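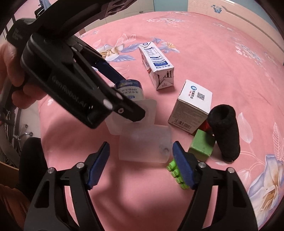 Communiqué de presse

Étiquetage environnemental : l'association Cesholm demande des preuves avant un nouveau logo

Cesholm, association de consommateurs, a pris connaissance du projet Kedwood, qui prévoit d'apposer dès septembre une note environnementale sur les produits ménagers et alimentaires vendus en grande surface. L'intention est affichée en grand dans le dossier de présentation. La méthode de calcul, elle, tient sur 2 pages.

Le cabinet McIntyre, auteur de la note, affirme avoir interrogé 1 000 foyers et conclut à une « adhésion massive ». Le questionnaire complet n'a pas été communiqué. Cesholm l'a demandé par courrier, puis par téléphone, et attend toujours une réponse. Dire que l'on souhaite être mieux informé n'engage à rien ; changer de marque devant un rayon à 19 heures, avec un enfant fatigué, est une autre affaire.

« On nous présente un sondage d'opinion comme s'il s'agissait d'une mesure des achats, déclare Reet Baranauskienė, présidente de Cesholm. Je veux bien croire que les gens aiment l'idée d'une note. Je voudrais voir un seul ticket de caisse qui le montre. » 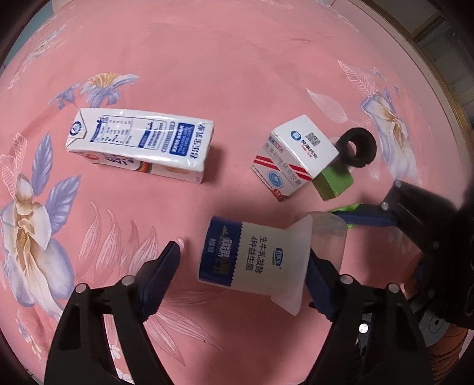 L'association relève aussi que la note serait attribuée sur la base de données fournies par les fabricants eux-mêmes. Le projet mentionne des contrôles « réguliers », sans en préciser la fréquence, ni le financement, ni les suites données en cas d'erreur. Quant au transport, il serait calculé selon une distance moyenne, identique pour un produit venu du département voisin et pour un autre ayant traversé un continent. Le dossier parle à ce sujet de « simplification raisonnable ». Cesholm aimerait savoir pour qui.

Reste la question de la place. Un emballage porte déjà la liste des ingrédients, les valeurs nutritionnelles, les consignes de tri et, souvent, plusieurs labels privés dont peu d'acheteurs connaissent le cahier des charges. Ajouter un signe de plus sans en retirer aucun risque surtout de rendre les autres moins lisibles.

Orlando Sánchez, porte-parole du projet Kedwood, a fait savoir que la méthode serait « affinée au fil du déploiement ». Cesholm prend note de cette formule – et constate qu'elle revient à imprimer d'abord et à vérifier ensuite.

L'association demande la publication du questionnaire et des réponses brutes, l'accès aux formules de calcul et un essai en magasin, avec relevé des ventes, avant toute généralisation. Elle présentera ses observations vendredi à 10 heures, salle Cindholm. Entrée libre pour la presse, sur simple inscription auprès du secrétariat.

Contact presse : secrétariat de Cesholm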